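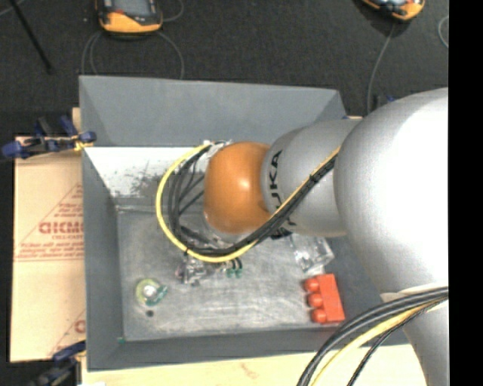
A KUKA arm over the gray tray in our Trurkville shop.

About Trimaseck

We help small manufacturers decide whether to buy a robot, which one, and what the rest of it will cost. The rest of it is most of our work. Customers come to us with a quote for an arm and a budget to match, and then we bring up cables, grippers, guarding, training and the electrician.

Sigita Mets started the company after 9 years in purchasing at Nesodau, where she once approved a palletizer that wouldn't fit through the door. She still does the first site visit herself. She brings a tape measure.

There are seven of us now. We don't sell equipment and take no commission from anyone who does, a policy our accountant describes as brave.

A planning study takes roughly 60 days and ends in a budget you can show your boss, spare parts included. Our Yule worksheet, named for the time of year when leftover money gets spent badly, is free to customers and goes out again each January, for regrets.

Studies are booked through the office. Please measure your doors first.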